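How to sort a bits-and-bobs drawer into a compartment box

Posted Sunday, September 12, 2021
Filed under: Small spaces, Craft room, Tidying

I love a compartment box. I have loved them since I was small enough to be allowed to tidy my grandad's screws as a treat, and I still get a little thrill from opening one up with nothing in it yet. If you have a drawer in your house that rattles when you open it (you do, everyone does) then this is a lovely job for a wet afternoon, and by the end of it you'll be able to find a safety pin in the dark.

I wrote a short version of this for the Brernirell craft swap newsletter and had so many messages asking for the full method that I've done it properly. It's the same whether your drawer is full of beads, fuses, picture hooks, hair grips or all of them in one sticky heap.

What you need

A box with a hinged lid and fixed or movable compartments
A clear, pale surface to work on
A few bowls, saucers or jam jar lids for the first sort
A damp cloth and a dry one
A soft brush (an old make-up brush is perfect)
Small labels and a fine pen
A bag for rubbish and another for things to give away

Choosing the box

Go smaller than you think! My first one was a great big thing with 100 little pockets in it, bought in a fit of optimism from the market in Okham, and I never once remembered which pocket held what. Every search meant peering into the lot. These days I like a flat box with a handful of good-sized compartments, and if I run out of room I start a second box on a different theme.

See-through is best. It can be tinted, that's fine, as long as you can tell beads from buttons when the lid is shut. Check that the hinge lets the lid go right back, so it will lie open by itself while you work. A lid that keeps dropping on your knuckles will put you off the whole business. And look at the latch. Give it a few goes in the shop if they'll let you. You want it to close with a proper click and stay closed when you turn the box on its side.

The other thing to check is the walls between the compartments. In some cheaper boxes they stop short of the lid, and the first time you carry the box upstairs everything goes visiting next door. Shut the lid, hold the box up to the light and look for a gap. If your fingernail would fit, so will a sequin.

Setting up your table

Clear everything off. I mean everything, including the mug. Small things hide behind mugs.

A plain white surface is a joy for this because every last pin shows up on it. If your table is dark or has a busy grain, put down a white board or an old sheet pulled tight. Avoid anything fluffy. Kadri Rimkutė, who runs the swap with me, swears by a big baking tray lined with paper and carries the entire sort off to another room when dinner needs the table. I've copied her ever since.

Put the box at the back of your table with the lid open and leaning away from you, and keep the space in front for sorting. That way you're always moving things in one direction, from the front to the back, and your sleeves don't drag across compartments you've already filled. I worked with the box at my elbow for years and kept catching it with my cuff, and you only need to sweep up a spilled tray of seed beads a couple of times before you change your ways.
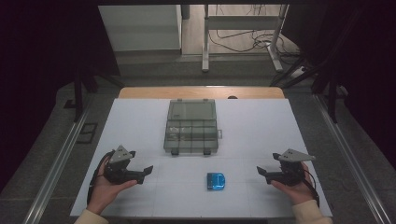 Box at the back with the lid open, working space in front, one blue piece to deal with.

The first sort

Tip the drawer out on to your surface, or scoop it out in handfuls if it's a deep one. Spread it flat with the side of your hand until nothing is sitting on top of anything else.

Now go fast. Don't think about the compartments at all yet, just pull like towards like and drop them in your bowls. Metal fixings in one, sewing bits in another, anything electrical in a third. You'll want to stop and admire things. Try not to! I once lost forty minutes to a bag of foreign coins, including a couple from our holiday in Matar, and had nothing to show for it but a cold cup of tea (on the windowsill, not the table, see above).

Anything broken goes straight into the rubbish bag. Dried-up glue, bent pins, the rubber bands that snap when you look at them. Old batteries need to go to a proper battery collection point, so give those a jar of their own.

Odd lids, clips and mystery parts

Every drawer has them. Loose plastic pieces with a nice handle or a clever little shape that obviously belong to something. The rule in our house is that a mystery part gets one lap of the kitchen and one lap of the craft room. Hold it up against your tubs, your boxes, your lamps, whatever seems likely. If you find its partner, put them together there and then, before you sit down again.

If you don't, it goes in an envelope with the month written on the front. Mine currently says December, so they've had a generous stay. When the next sort comes round, anything still in the envelope can go. Samer Shboul, who used to mend clocks in Clistavach and has taught me most of what I know about keeping small parts in order, keeps his mystery pieces in a jar where he can see them, and says he recognises one every few months while waiting for the kettle. Do whichever suits you.

Deciding what goes where

Look at your bowls. You should have somewhere between five and ten heaps, and with luck that's close to the number of compartments you've got. If you have more heaps than spaces, merge two that you'd use on the same sort of job. Picture hooks and small nails are happy together. Needles and buttons get on all right too if the needles are in a case.

Here's how I lay mine out:

Front row, nearest your hands: things you reach for every week. Safety pins, thread snips, spare buttons.
Back row: things you need now and then, like curtain hooks and fuses.
End by the latch: the heaviest bits, so the box doesn't tip when you lift it by that side.
One compartment left empty. Please do this. It's for the things that turn up tomorrow.

Before you fill anything, brush out each compartment and wipe it with the damp cloth, then dry it well, right into the corners. Pins go rusty in a damp box, and glitter left over from somebody's birthday card will be with you until the end of time.

Filling the box

Fill each space to about two thirds. It's tempting to pack it to the top, but you need room to get a finger in and push things up the side of the wall. Tiny things can be poured from a folded piece of card, which makes a very good chute. Long things that don't quite fit flat shouldn't be forced in on the diagonal, because they'll catch the lid and strain the hinge. Find them another home.

If you have young helpers, give them the bowls of buttons and let them choose the order. Mine did theirs by colour, then by how much they looked like biscuits. Keep the pins, needles and any button batteries well out of their reach and do those yourself.

When it's all in, close the lid slowly and listen. If you feel it push back, something is standing up. Open it again and flatten whatever it is. Then click the latch and tilt the box gently one way and the other over your table. Nothing should hop the walls. If something does, cut a piece of thin foam to the size of the lid and lay it on top of the compartments before you shut it.

Labelling

You might feel you don't need labels on a see-through box, and for the compartments themselves I'd agree. But do label the short end, where you'll see it when the box is on a shelf. Write what you would say out loud. "Hanging pictures" is much easier to find than "fixings, assorted". I use a pencil for the first fortnight, as the contents always shuffle about a bit, and go over it in pen once things have settled.

Keeping it going

Take the box to the job and bring it back after. Two minutes on a Friday is enough to rehome whatever has gathered in the empty compartment, and a proper tip-out once or twice a year does the rest.

The button count from my last big sort, for those who asked after the newsletter, was 313. I'd have guessed at a bit over 100. I kept the ones I really liked, put the rest into little bags by size, and they all went at the swap before lunch!

A few questions that came in

Can I use an old chocolate box? You can, and the trays are lovely for drying painted beads, but the walls are too soft for metal bits and the lid won't hold.

What about static? Sequins and tiny beads do cling to plastic. Wipe the inside of the lid with a barely damp cloth, let it dry in the air, and go gently when you open it.

My compartments are too big. Drop a bottle top or a small paper cake case inside to make a pocket within the pocket. Cake cases also lift out, so you can take the beads you want over to your chair.

How do I get a tangle of necklace chains apart? Lay them on your white surface, put a drop of baby oil on the knot and tease it with two pins from the middle outwards. Wipe the chains well before they go in the box, one to a compartment, with the clasp done up.

If you have a go at this over the next few weeks, leave me a comment with what you found at the very bottom of the drawer. Mine was a thimble I'd replaced twice.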